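Gargate Opens Entries for Its Small-Keelboat Regatta

GARGATE — The Gargate Sailing Club will run its keelboat regatta again this May, wind permitting. Last year it did not permit until 3 p.m.

Entries are limited to 30 boats. Hulls may be no longer than 18 feet, and skippers who measure optimistically will be measured again at the dock.

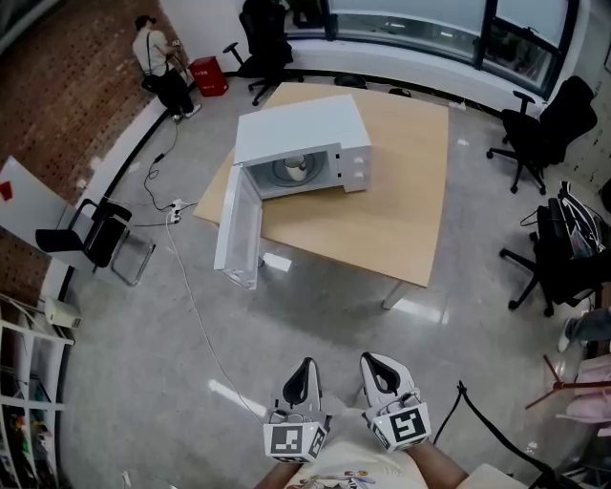 The course leaves the harbor, rounds the Dosus buoy and comes home past the ferry landing, where the current has ended many promising afternoons. Skilia Sails is sponsoring the trophy, a silver bowl with one honorable dent.

The entry fee is $746 per boat — the club regrets the odd number and intends to keep it. Forms are at the Gargate club office.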